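Parnanach is the second album from Drolix, the duo of Miloslav Šimko and Matúš Vávra, and it runs to 19 tracks over 74 minutes. That's too long by a good quarter of an hour. The first half holds up, mostly because Vávra has stopped hiding his bass under everything else.

Opener Jurkley sets a slow organ line against brushed drums and takes its time getting to the chorus. The next few songs stick to the same speed, and only the fourth has a tune you'd remember. Things pick up with Pešek, a fast, scratchy guitar number that's over in about 2 minutes and could have gone on for longer.

Šimko's singing is the weak point – flat in the quiet songs, and pushed too high in the mix on the loud ones. The instrumentals near the end are better for leaving him out.
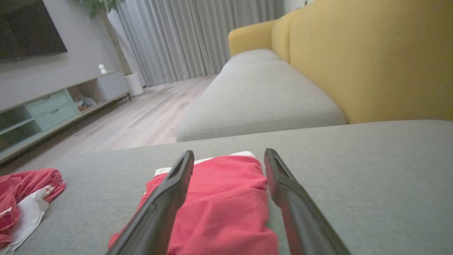
*Red fabric on a grey-green sofa cushion.*

The sound is warm, if a bit muddy on headphones. Vinyl buyers get two discs and a lyric sheet, with the instrumentals on the last side. Fans of the debut should start there.

3/5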